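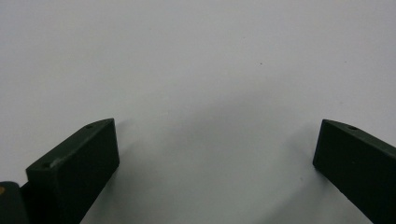 From: Orla Duggan
To: Zarnano open day list
Subject: Re: Getting there, and can we try the grippers?

Hi Venla, hi everyone,

Lovely to hear so many of you are keen! Yes, you can absolutely have a go. Áine will run the hand-held gripper table from 10 in the morning, and she's very patient with beginners (I was hopeless my first time and she never once sighed). You squeeze, the fingers close, and the wrist camera records what you did. We have 978 recordings so far and would love to add a few of yours, if you're happy to sign the form.

The arm demo is next door at 11 and again at 2. It seats 28, so please come a bit early if you've got your heart set on the first one. Kids are welcome at both, though under-twelves need a grown-up beside them near the arm.

Parking is behind the Flanagan building, off the laneway. The front doors stick, so give them a good shove.

Cheers, and see you there,
Orla

Venla Jääskeläinen wrote:
> Hello Orla, I came to the February visit and only got to watch.
> Will there be a chance to try the grippers ourselves this time?
> My neighbour would like to come along too. Also, where do we park?
> Venla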